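Gustthorpe Juniors: talk to new coaches and parent helpers
Clubhouse, 7 pm, April
Notes for Selamawit Kassa

Start when most people are sitting down. Phones on silent. Tea is at the back and can be fetched at any time.

Who I am. I coach the under-12 girls and I've done the under-9s before that. I played at full back for Prurnik for six seasons and wasn't very good in the air.

Tonight is about matchday minutes: who plays, for how long, and who decides. We get more complaints about this than about kit, fees and the car park put together.

Slide 1. The rule

From under-7 to under-11, every child in the squad on the day plays at least half the game. No exceptions for cup matches. At under-12 and above it is still the aim, and coaches have to write down why if a child gets less.

Read it out twice. Last year two coaches told parents it only applied to friendlies.

Half the game means half the minutes, added up. Two short spells are fine. One long spell is fine. Standing on the touchline in a bib with three minutes left is a problem, and I have done it myself, so say so.

Slide 2. How we keep track

Use the paper sheet. There is one per match, names down the side, blocks of time across the top. Put a cross in the box when the child is on. An assistant can do it. A parent can do it. The coach shouldn't, as the coach will be watching the ball.

Hand round the blank sheets here. I have printed 30, so one between two if it's busy.

Some of you will want to use a phone app. Fine, but copy it onto the sheet afterwards. When Mulugeta changed phones in the autumn we lost half a season.

Slide 3. Positions

Minutes are only part of it. A child who plays every week at left back and never anywhere else has not had a fair go at football. Up to under-10, move everybody about over a block of four matches. Goalkeepers too. If a child wants to be in goal all the time, they still get one half outfield every other week.

Expect to lose some matches because of this. We lost to Derese by six in our second match of the season with a centre half up front, and she scored our only goal.

Pause. Ask if anybody has had trouble with positions. Take two answers at most or we'll be here till ten.

Slide 4. What the players said

We asked the under-11s and under-12s, boys and girls, to fill in a short form. 62 came back. The question was what spoils a match for you. The top answer was not getting on. Second was adults shouting. Losing came fifth, behind cold hands.

Don't read out any of the individual forms. A few of them are easy to place if you know the family.
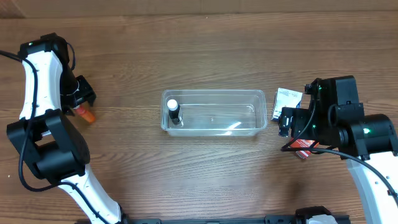

Oanh Lâm wrote to me after the last version of this talk and said equal minutes are easy to agree to in a warm room and much harder at two-all with five to go, when the other coach has kept his best seven on since kick-off. She wanted to know what she was supposed to tell her strongest players, who could see it as well as she could.

Read that out. It's a fair point and half the room will be thinking it.

My answer: tell them before the match. Give out the changes in the dressing room, or by the fence if we're at Stiden, where there isn't one. If the strong players know they are coming off at a set time, it has been decided and the score doesn't come into it. Every time I've left it open I have bent it.

The second part of the answer is less tidy. Some matches will be lost that could have been drawn. The club accepts that up to under-11. Above that, we are still arguing.

Slide 5. Talking to parents

Not on the touchline and not in the first hour after the match. Ask them to send a message and ring them the next evening. Have the sheet in front of you when you ring.

If a parent says their child never plays, read out the minutes for the last four matches. Sometimes they are wrong. Twice this season they were right, and the coach had to put it right the following match.

Don't discuss other people's children. Don't say who is better than whom, even when they push you.

If it gets heated, pass it to Chenxi Yan and leave it there.

Slide 6. Substitutes while they wait

Coat on, ball at their feet, somebody talking to them. Give them one thing to watch, such as where their winger goes when the other side has a throw.

No laps as a punishment. No sending them for lost balls unless they offer.

Dates and bits

Pitch two is out of use until the goalmouth has been reseeded. Training moves to the school field, usual times.

First aid course: four places left, name on the list by the door.

Saron Feyisa needs the old bibs back, washed, in the blue sack.

Questions. Stop at half past eight, as the darts team have the room.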